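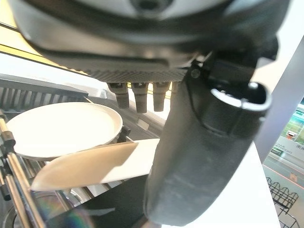 Charcoal grey housing and gripper finger, close up.

Piano tuning and care: your questions

I get asked the same things on most visits, usually while I have my head inside the piano and can't give a proper answer, so I've tried to write them down where you can read them over a cup of tea. If yours isn't here, do ring. I like talking about pianos, as my family will tell you.
Yvonne Tapley, Prusgate

How often should my piano be tuned?

Twice a year suits most pianos in most homes. If you or the children play every day, or you're working towards an exam or a concert, three times is better, and if it mostly holds up the family photographs then once a year will keep it from slipping too far. A new piano needs a bit more attention to begin with, as the strings go on stretching for a good while, and I'd suggest three or four visits in the first year. After that it settles down and so do the bills.

When is the best time of year?

A few weeks after the heating goes on, and again a few weeks after it goes off. Wood swells and shrinks as the air changes and the pitch goes along with it, usually sharp in a damp summer and flat in a dry winter. February is a popular month with my customers and a very sensible one, but please book early for it!

We haven't had it tuned for years. Is it too late?

Almost certainly not. I once went to a farmhouse near Clulach where the piano hadn't been touched for 17 years, and it came up beautifully in the end, though it took three visits and rather a lot of shortbread. When a piano has dropped a long way I have to do what we call a pitch raise first, bringing everything roughly up to where it belongs, and then tune it properly. It won't hold perfectly after that first go, so I like to come back within a couple of months. There is some risk of a string breaking on an old instrument and I'll always talk that through with you before I start.

How long does a visit take?

Allow an hour and a half for an ordinary tuning, and two and a half if it needs a pitch raise. I do need quiet, I'm afraid. You don't have to creep about, but vacuum cleaners, dishwashers and televisions all have their own notes and they get in the way of mine. Dogs are welcome as long as they don't sing.

What do you need me to do before you come?

Please clear the top of the piano, as I lift the lid and take off the front panels. A lamp nearby is a great help. If it's an upright pushed into a corner, leave me enough space to stand an elbow's width clear at each end. Other than that, nothing at all, and please don't feel you have to dust inside it. I'd much prefer you didn't!

Will you do repairs as well?

Small ones, yes, and often on the same visit: a sticking key, a squeaky pedal, a hammer that's come loose, a damper that isn't doing its job. Bigger work such as restringing or recovering the hammers goes to Remigiusz Marciniak, who shares my workshop at Prusgate and has far more patience with glue than I have. He'll come and look at the piano first and give you a written price, and you're free to go away and think about it for as long as you like.

One of my keys sticks. Can I fix it myself?

Sometimes. Have a look along the gap in front of the keys with a torch, because a pencil or a coin sitting just underneath is a very common culprit. If you can see it, you can often coax it out with a thin strip of card. Don't use anything metal and don't pour or spray anything in, however helpful the tin claims to be. If several keys are sluggish together the room is probably damp, and that wants sorting out before the piano does.

Where should the piano go in the room?

Away from radiators, fireplaces, outside doors and full sun, if your house allows it. I know that in plenty of houses this leaves the cupboard under the stairs – so do what you can. An inside wall is usually steadier in temperature than an outside one. Underfloor heating is hard on pianos, and if you have it, a thick rug with a board beneath it will take the worst off. For the feet I like the Plitulik castor cups, the wider sort, as they spread the weight and save your carpet.

Should I worry about humidity?

A little. You're aiming for steady more than for any magic number. A cheap humidity gauge on top of the piano will tell you a lot over a winter, and if the needle is swinging wildly from week to week, mention it when I come. A big leafy houseplant in the room does no harm, but please don't stand it on the lid. I have seen what a leaking saucer does to a set of hammers and it was a sad afternoon for everybody.

Does moving a piano put it out of tune?

Moving it across the room usually doesn't. Moving it to another house does, mostly on account of the change of air and not the bumping. Leave it for two or three weeks to get used to the place and then have it tuned. For the move itself use people who handle pianos regularly. I send my own customers to Özkan, who have the proper trolleys and are very good on awkward stairs. Please don't ask your brothers-in-law, however strong they are.

I'm thinking of buying a second-hand piano. Will you look at it for me?

Gladly, and I wish more people would ask. A free piano can turn out to be a very dear one. I check the tuning pins, the soundboard, the strings and the action, and I'll tell you plainly whether I'd have it in my own front room. If you're looking by yourself first, play every single note, black ones too, loudly and then softly, try the pedals, and listen for any note that wobbles badly against itself. Ask when it was last tuned and don't be too cast down by the answer.

Is an old piano worth anything?

In money, usually very little, and I'm sorry to say so as often as I do. A good rebuilt grand might fetch £4,000 or more, but the ordinary upright that Granny learned on will generally go for the cost of the removal. In every other way it may be worth a great deal, and if it plays and you love it then I'm always happy to keep it going.

How do I clean the keys?

With a soft cloth, barely damp, and a dry one straight after. Wipe towards yourself and not from side to side, so that nothing runs down between the keys. If they are real ivory be even sparing with the water, as the glue underneath doesn't care for it. No bleach, no polish, no toothpaste (yes, I know what your neighbour told you).

Do digital pianos need tuning?

No, they don't, and I can't mend them either, though I'm very fond of the one my granddaughter has. The shop that sold it to you is the best first call.

How do I book, and what if I need to cancel?

Telephone is best, any weekday after 10 in the morning, or send an email and I'll answer in the evening. Friday is my workshop day, so I don't do home visits then, but you are welcome to drop in with a loose key or a question and the kettle will be on. If you need to change your visit just let me know the day before and we'll find another time. I can send a reminder when the next tuning is due if you'd like one – a postcard, usually, unless you ask for an email.

Yvonne Tapley Piano Tuning, Prusgate | Telephone: Prusgate 664 | © Yvonne Tapley | Back to top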